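Plastley Puppet Tour – your questions

41 shares 6 comments

Is it really free?
Yes. Every show, every workshop. No tickets at the door either, just turn up. The bigger halls hold up to 300, the smaller ones a lot less, so come early for those.

Who is behind it?
Odukoya Puppet Theater, out of Livton. Shadow puppets mostly, a few big walkabout ones for the outdoor dates. First time we've taken the whole company on the road.

Where are you going?
22 stops, starting in Livton and finishing at the Cloklow Arts Barn in December. Libraries, school gyms, two parks. Full list is on the front page – please check it before you email us, it changes.

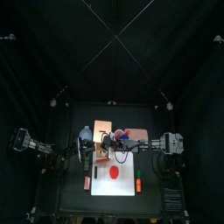
What age is it for?
Five and up for the main show. Under fives are welcome but there's a loud storm bit near the start and it gets dark. Sit near the aisle if you think you'll need to leave.

How long is the show?
Under an hour, no intermission. Workshop comes straight after, same room.

Do I need to sign up for the workshop?
For Cloklow and Livton yes, those fill up. Everywhere else just stay in your seat at the end. Kids make one puppet and take it home. Card, sticks, tape all provided. Bring an old shirt, the paint doesnt wash out.

Can adults do it too?
Please do. We run an evening one at the Cloklow barn, 7 pm, adults only. Bit more fiddly – jointed arms, proper hinges.

Is it wheelchair accessible?
All the indoor venues, yes. The parks are grass, so it depends on the weather. Email and we'll save you a spot on the path side.

What about noise or strobe?
No strobe. Noise see above. The Livton matinee is a relaxed one, lights half up, come and go as you like.

Can I film it?

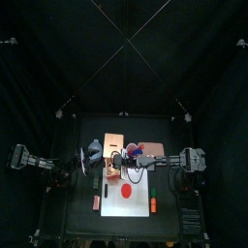

Short clips fine, no flash, not the whole thing. And please keep the phone down low, the people behind you can't see thru it.

Can you come to our school?
Not this year, we're full. Put your name on the list for next time, we do acutally read it. Tell us how big the room is and if you can black out the windows.

Parking?
Free at Cloklow, street only in Livton. Plastley has the lot behind the library.

Share this page (41)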